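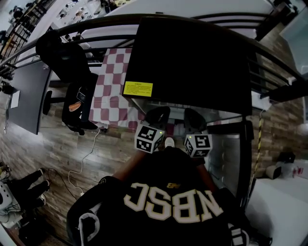 Fig. 1. Black railing with checked cloth and flat panel; office chair to the left.

Hastent room items - data card

Summary
Hastent is a set of 3,000 stills of furniture and soft goods in small shared rooms. It covers railings, chairs, hanging textiles and loose items left on seats. Labels are at item level, with one row per item in items.csv.

Contents
The stills come from 35 rooms in two buildings, Grillen and Colombo. 707 stills contain a textile hung on or near a rail. Bedding on a mattress is counted separately under "bed".

Label notes
railing - any guard rail with bars or balusters. Loft, bunk and landing rails share this label. Wide views bend straight rails, so do not use the outline to judge shape.
panel - a large flat item whose use is unclear from the still. Fig. 1 is labelled panel, with the sub-field "sticker" set to yellow.
textile - cloth, towel or curtain. Pattern is recorded as plain, striped, checked or other. The cloth in Fig. 1 is checked, red and white.
chair - the base type is recorded where it shows. Fig. 1 is "five-star, casters".
small_item - anything resting on a seat. Colour is required, type is optional. Fig. 1 gives orange and white, type left blank.

Known problems
Dark items against dark rails are often merged into one outline. In 5 rooms the chair labels were made under Zaveo's older scheme and have no base type. These rows are marked legacy in the notes column.

Changes
November: "board" and "screen back" folded into panel.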